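Virág Tableware: Questions About Our Square Plates

Last updated 06/02/2021

What sizes do the square plates come in?
Two. The Endier is the small one, for desserts and fruit. The Tranier is the dinner size. Both are shallow, with rounded corners and a thin dark rim.

Why does the brown look different on my screen?
The color is officially "taupe," but screens push it toward gray or toward milk chocolate. The glaze is glossy, so it also picks up a bright spot under a ceiling light. Set on a white table, the plate looks close to this:
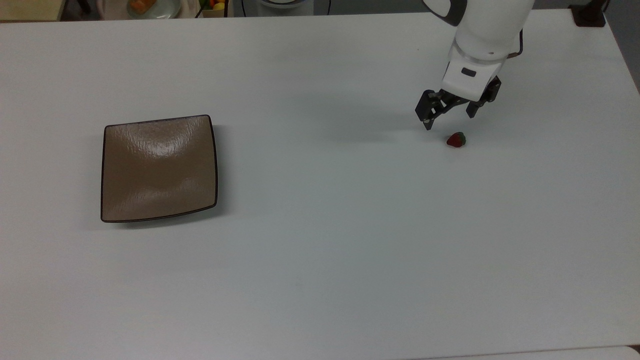 If you order and the color isn't right for your kitchen, send the plate back unused within 100 days. You pay return postage and we refund the rest.

Are the faint ripples in the glaze a defect?
No. They come from the way the glaze settles during firing, and they vary from plate to plate. A chip or a crack you can feel with a fingernail is a defect, and we will replace the plate.

Will berries stain it?
Strawberries and cherries rinse off. Beet juice left overnight can leave a mark on the dark rim. A paste of baking soda and water takes it off. 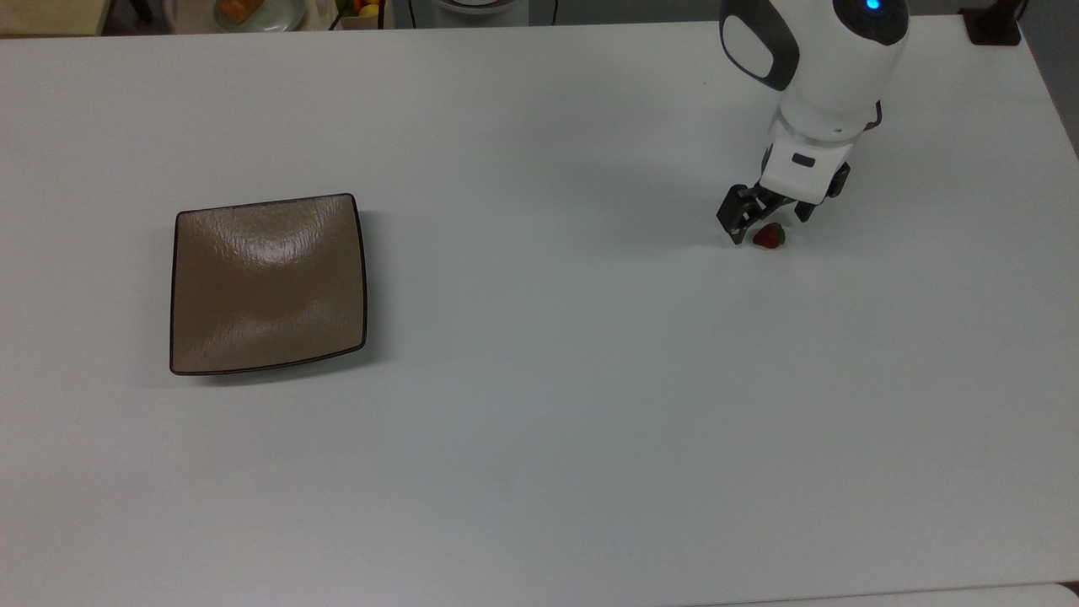 Square plate in brown, with a small strawberry.

Can it go in the microwave and dishwasher?
Yes to both. It should not go under a broiler or straight from the freezer into a hot oven.

Do the plates stack?
Yes, up to 3 high if you want them steady. Put a paper towel between them if they will be moved often.

Can I buy a single plate?
Yes. Single plates ship from our Tovmont warehouse. Orders of more than 176 plates are packed by the crate and take longer, so write to Ritu Dixit in the trade office before ordering.

Is the old round version coming back?
We made 1000 of them and they are sold out. Zoltán Tóth is working on a new round shape, planned for August. There is no waiting list yet.

My order arrived with a broken plate. What do I do?
Keep the box, take a photo of the damage, and send it with your order number through the contact form.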